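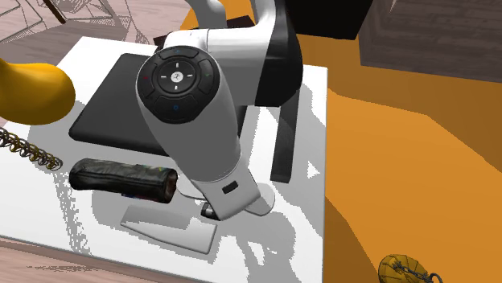 Fig. 1. Simulated workspace, arm over the white table. The round pad on the wrist carries the direction arrows.

Teaching by Showing – Notes for Session 4

Last time we wrote a pick-and-place program line by line, and most of you found out how long it takes to say something your hand already knows. Today we let the hand do the talking. There are two ways of showing a robot a task that we care about in this course, and you will try both before June, first in simulation and then on the real arms at Skurnbridge.

1. Guiding by hand

You take hold of the arm and move it through the task while the controller records the joint angles. It feels very natural, and people who have never programmed anything are often good at it within one afternoon. Your body does get in the way, though, both of the workspace and of any camera looking at it. People also tend to push the arm near the elbow because that is the comfortable place to hold it, and then wonder why the wrist wanders. Hold it close to the wrist, please, and go slower than you think you need to.

2. Remote control

Now you stand (or sit) away from the arm and drive it through a second device. We use the Laur handset, which sends 30 commands a second. You lose the feel of contact, so expect your first few grasps to be clumsy. What you gain is a recording with no person in it, and a policy trained on that recording sees much the same thing when it runs by itself.

A word about clutter. The table in Fig. 1 has a black pouch near the front and a big black rectangle lying flat behind the arm, and the floor beyond it is a very loud orange. Beginners like to clear everything away before recording. Leave things where they are for at least half of your demonstrations, and vary the starting pose of the arm a little each time – a learner that has only met one tidy table will be lost on any other.

3. What counts as a good demonstration

One task, start to finish, with no long pauses. If you fumble and recover, keep it, as recoveries are worth a great deal later on. If you fumble and give up, throw it out. A typical run in the Sternik simulator takes around 14 seconds, and anything past 2000 time steps is cut off automatically, so don't stop to think with the recorder going.

For next time

Record 70 demonstrations in Sternik, all of the same task, and save them in your Gurkel folder with your group number in the name. Write half a page on which ones you discarded and why. Bring the handset back charged!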